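Support > Padari Alerts > Closed tickets > Evacuation text only reached part of the list

We use cookies to keep you signed in and to see which help pages get read. Accept all | Manage settings

2/6/22
By Hatsue Uchida

Hi again! I'm writing this one up properly so the next person at the Rutherford desk doesn't have to dig through my emails. It's long, sorry. I kept adding to it as I went, so some of the early guesses are wrong and I've left them in.

The short version is that the police asked us to push an evacuation text for the streets behind the bus station (someone had left a suitcase by the ticket windows, and they wanted people out while the bomb squad had a look). I sent it through Padari the way I always do. The bus station zone has 303 phones signed up. The dashboard said "Sent" with a nice green check mark, and then the phone on my desk started ringing with people asking why their neighbor got a text and they didn't.

The suitcase was full of winter coats, by the way. Everyone was back home for dinner. But still.

What I saw first

The job page said Sent. The delivery report, which is a separate tab you have to go looking for, said 173 delivered and nothing at all for the rest. No failures, no "pending," just blank. I refreshed it way more times than I needed to. I also sent the same message again to the whole zone, and I would like to tell everybody reading this DON'T DO THAT, because the people who already had it got it twice and a few of them thought there was a second suitcase.

My own phone is on that list and it got both. So did Caroline Mugo's, over in dispatch, and she called me right away to ask what was going on. That threw me off for a good while, because with the two of us getting everything I figured the problem had to be on the phone company side.

Things I tried, in order

Logged out and back in. No change.

Switched from Firefox to Chrome. No change, and I didn't really expect one.

Asked three of the callers which phone company they use. Three different answers, so there went my theory.

Checked the zone map in case somebody had redrawn it. It was fine. All the missing streets were inside the line, and a couple of the missing phones were in the same building as phones that got the text.

Sent a test to the "Staff only" group. Everybody got it in seconds. I sat there feeling annoyed at it.

Then I downloaded the report as a spreadsheet and sorted it by row number instead of by name, and there it was. Rows 1 through 173 all had a delivery time. Everything after that was empty. So it wasn't random and it had nothing to do with streets or phones or carriers, it just quit partway down the list. Caroline and I are both near the top because staff got loaded first, way back when the list was new.

What support told me

I opened the ticket with Padari and got a reply in the first hour, which was great. The tech explained that messages go out in batches of 100, and that each batch gets handed over to Skullska, the company that does the actual texting. The first batch went through clean. The second one stopped in the middle. The third and the leftovers never got handed over, since Padari was still waiting to hear that the second was done.

He asked me to look at the row right after the last good one. I did, and the phone number box had a phone number, then a space, then "call after 6 please." Somebody had typed it into the sign-up form when we moved people over from the paper cards in January. Skullska's side couldn't read it, gave up, and sent back an answer that Padari took to mean everything was okay. Hence the green check mark.

So one polite note in one box held up a whole neighborhood. I wasn't mad at the person who wrote it, it's a perfectly normal thing to write on a card!

The fix, for now

I took the note out of the phone box and put it in the comments box where it belongs. Then I went down the rest of the list looking for letters in the number column and found a few more, mostly "landline" and one "wife's cell." Those are cleaned up too. After that I asked dispatch for permission to run a drill message, worded so nobody could mistake it for the real thing. TEST from Rutherford alerts, no action needed, that kind of wording – boring on purpose.

The drill went out to the whole zone and the report filled in all the way to the bottom. I did the same for the river zone and the school zone over the next couple of days, and both came back full.
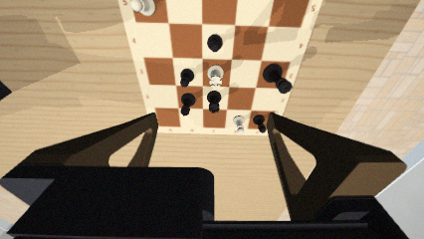
Support also turned on a setting for us called "skip and report," so a bad number gets passed over and listed at the end and the batch keeps moving. It should have been on from the start if you ask me, and I said so in the ticket. They said new accounts have it on and older ones like ours don't. If your town signed up a while ago, go check yours. It's under Settings, then Sending, then all the way at the bottom past the stuff about time zones.

Things still open

The green check mark. It still says "Sent" when the job has only been handed over, and I'd like it to say something else until the report is complete. The tech agreed and passed it along, but I don't have a date.

The police log. Our jobs get copied into Trutlow, which is the incident log the officers use, and it copied the "Sent" line too. So on paper it looks like the whole zone was told at the time of the call, and that's wrong. Caroline has added a correction to the entry with the real count. I don't know if old jobs have the same problem, and I'm going back through them a few at a time when the desk is quiet.

The sign-up form. It still lets you type words in the phone box. I've asked for it to take numbers only. Until then I sort the column every time a new batch of cards comes in, and it takes me five minutes.

For whoever is on the desk next

After any real alert, open the delivery report tab and scroll to the very last row. Don't go by the job page. If there are blanks, don't resend to the zone – use "Send to undelivered," which is in the little menu with the three dots (I didn't know it existed until the tech pointed me to it). And call dispatch so they can send a car down the streets that got missed, the way they did for me.

Marking this one solved, but I've left the check mark request open under its own ticket. If you've had the same thing happen, please add your town to that one so they can see it isn't only us.

Hatsue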